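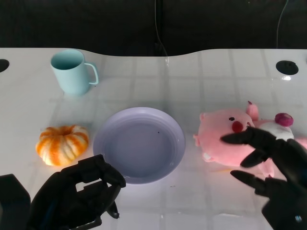

Casting a small run in resin: molds, shrinkage, finish
Speaker notes, Jaanus Kairys, Starent makers' program

Opening
Introduce the Flodutow figure. One body, one separate head, peg joint at the neck. Edition sold through the Workneh store in June. We poured 400 bodies and kept 383. Talk covers how the molds were built, where the rejects came from, and how the paint was matched.

Master
Sculpted in hard wax, then cast once in resin and sanded. All molds were taken from the resin copy. Wax can survive one mold but often loses its thin parts on removal — in our case, both ears. Prime the master in gray before molding. Scratches you can't see on bare resin show up in primer, and the silicone will copy every one of them.

Molds
Two-part block molds, seven of them for the body. Silicone from Gernar, soft grade. Parting line runs down the side seam of the arm and under the foot. Keys are cut into the clay bed by hand, off center, so the halves only close one way. Pour gate goes through the sole of the left foot. Vents at the fingertips and at the top of the neck peg.
Pause here and pass the cut mold along the front row. Ask for it back before the paint section.

Shrinkage
Measure the neck peg and socket separately. The head is smaller, cures cooler, and shrinks less than the body. On the first test the peg was loose in the socket. Fix was a sleeve of tape on the master peg before the second set of molds. Sanding is no help with a loose fit.

Rejects
Most were bubbles in the fingertips. A few had soft spots from bad mixing, and those came from the bottom of the cup. Scrape the sides, pour into a clean cup, mix again. Bodies with small pits were filled and used as paint tests, and they are counted as rejects.
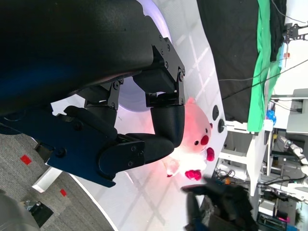

Paint matching has to be done under more than one light. Our base coat was a flat black, approved at a desk lamp, and it read as navy on the shelf. The broad black housing on the slide is matte too, and its lower portion still carries a faint dark blue sheen. A matte surface is no guarantee of a neutral color. Check the sample in daylight, in store light and under a phone flash, and write the lighting on the back of the sample card.

Clear coat
Thin layers, full dry time between them. Matte clear needs constant stirring or the flattening agent settles and the last figures come out glossy. Keep one sealed figure from each paint session as a reference.

Questions
Likely ones: pressure pot settings, mold life, cost per figure. Settings and mold life are on the handout. Cost per figure — give the resin and silicone share only, labor was not tracked.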